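Speaker notes: Setting a table people want to stay at
Posted September 24, 2021 by the Nolitham Supper Talks desk

We use cookies to remember your settings and to see which pages get read. By staying on this page you agree. Accept | Manage choices

(Wait for the chairs to stop scraping. Say good evening. Thank the folks at Dekance for the hall and the coffee.)

Slide 1. Start with the question I always start with: when did you last sit at a table for an hour after the food was gone? Let them think about it. Somebody will laugh, somebody always does, and then you can go on. 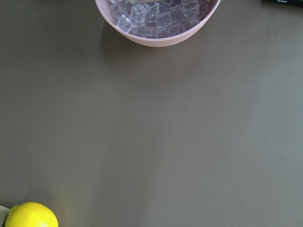
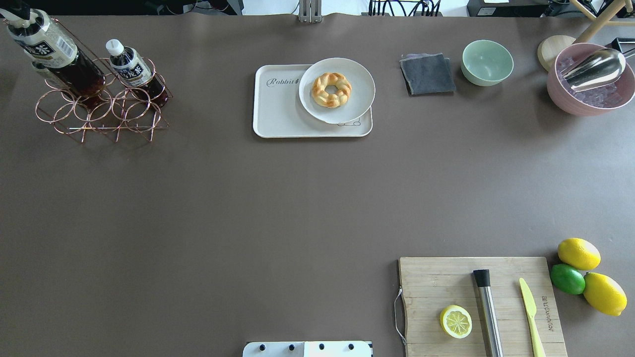
Pink bowl, first slide; bottles of tea in the wire rack, second slide.

Slide 2. I want to talk tonight about lingering, and I know that sounds like a funny thing to give a talk on, but stay with me! When I was small we ate in the kitchen, and the table was pushed up against the wall so that one side was no use to anyone. Dinner took fifteen minutes. Then in May one year my mother pulled it out into the middle of the floor to paint the wall behind it, and she never pushed it back, and we started sitting there until bedtime. Same people, same food, same wobbly chairs.

(Slow down here. I rushed this part at Kindudent and lost the back rows.)

Slide 3. Leave some bare table. This is the advice I get the most arguments over, and I understand why, as we all like to put out everything we own when company comes. But people need a place for their elbows. They need somewhere to set down a glass while they tell you the long version of the story about their sister's car. If you have candles and flowers and three kinds of pickles, pick one and put the others on the counter.

Slide 4. Drinks within reach. The minute a host gets up to fetch something, two guests get up to help, and then the talk is broken and everyone is standing in the kitchen holding a dish towel. Put the tea or the water where people can pour their own. My own rule at home is one trip to the fridge before we sit and none after, and I break it at least once a meal.

Slide 5. The survey. Over one winter we mailed 2000 cards to households in the Sasaki neighborhood and got 322 back, which I was very happy with (please don't let anyone tell you people won't fill in a card). We asked how long supper lasted the night before. The middle answer was 46 minutes. The homes that went longest mostly wrote that the television was in another room, and 9 of them added, without being asked, that they had a dog under the table. I don't know what to make of the dogs, but I do like reading that part out.

(If time is short, skip slide 6 and go straight to questions.)

Slide 6. Lighting. Turn off the big overhead light if you have a lamp. Softer light makes folks talk lower, and then they lean in to hear each other.

Slide 7. What to try this week. Pick one evening. Clear the mail off the table before you cook. Sit down even if it's soup from a can, and when you've finished eating, don't stack the plates yet. Ask the person across from you something you don't already know the answer to.

(Questions. Repeat each one into the microphone. The sign-up sheet for the spring suppers is by the door, and the pens need to come back to me.)

Related items
Speaker notes: Soup for a crowd
Why we still mail paper cards
Getting to the Nolitham hall by bus
Spring supper dates and sign-up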